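Indiline extends recycled-cotton jersey line with four new shades

Hatumex, 26th June – Knitwear supplier Indiline has added four shades to its Skarkier jersey range, a mid-weight fabric for T-shirts and children's wear. Orders are open to trade customers now, with first deliveries in September.

The fabric combines recycled cotton with long-staple cotton in a single-knit construction. It is supplied as open-width rolls or as finished blank shirts in adult sizes. The minimum order for rolls is 40 meters per shade.
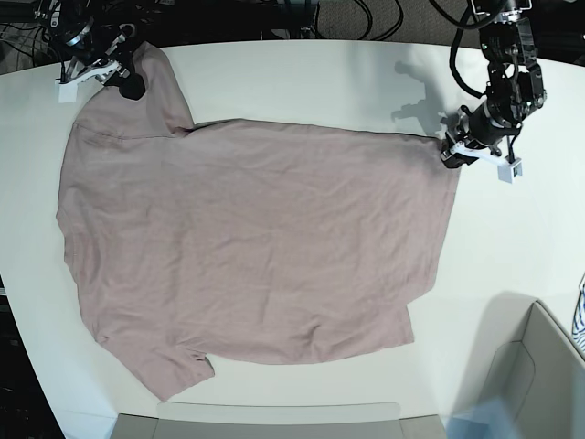

Short-sleeved T-shirt in a muted dusty rose.

Dyeing is carried out at the Obradović mill, which installed a low-liquor dye line last year. The line uses 84 liters of water per batch cycle in the rinse stage and has a rated output of 3335 kilograms per week. 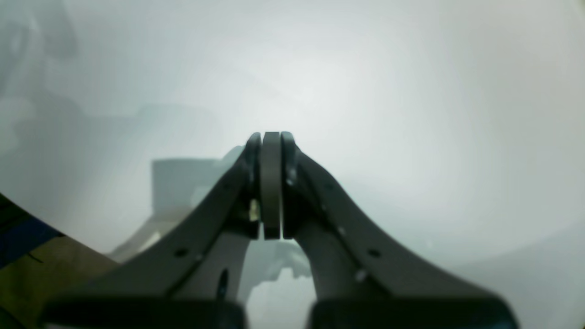 Dark gray gripper fingers, closed.

"Customers asked for paler shades that hold up to repeated washing," said Vlasta Ristić, product manager at Indiline. "We changed the fixing agent and kept the yarn the same. Existing patterns can be cut without adjustment."

Shrinkage after five domestic washes is held within the limits given on the data sheet – length and width are listed separately. 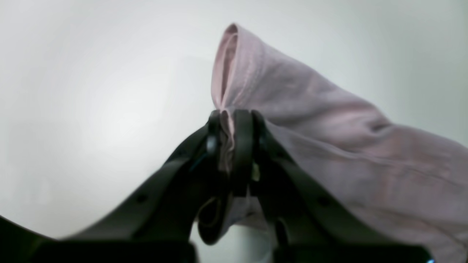 Pricing and availability

Blank shirts are packed in cartons of a single size and shade. Price lists are sent on request. Swatch cards carry order code 379 and are free to registered accounts.

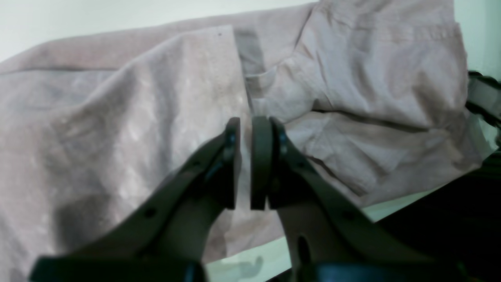
Two-fingered gripper with a narrow gap between the tips.

Shades already in the range remain available at current prices. Trade inquiries should be addressed to Dušan Todorova, sales office, Indiline, Hatumex.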